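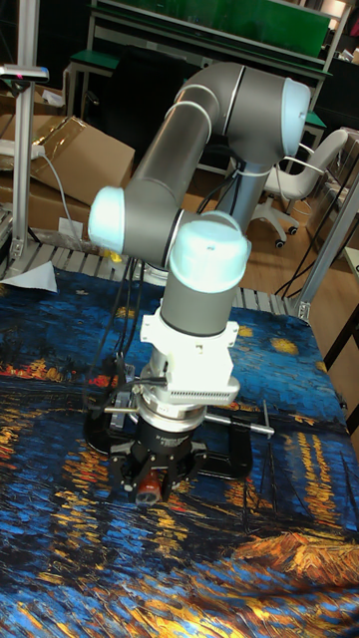
Department of Textile Conservation, Hivier Institute

Figure 3. Study table with printed cloth.

3.2 Light exposure and fading

Printed cottons from the Kravets collection were sorted by dye type before testing. Each sample was exposed at 200 lux for 10 hours a day, beginning in April, and measured again after 11 weeks. Madder reds changed little. The indigo grounds held up well except where the cloth had been folded in storage, and there the loss of color followed the crease. Yellow areas faded most in all groups, which agrees with the earlier survey by Vakulenko and Hladun. Washing history was not recorded for the Jemau pieces, so they were left out of the comparison in Section 4. Readings from the selvages are reported separately.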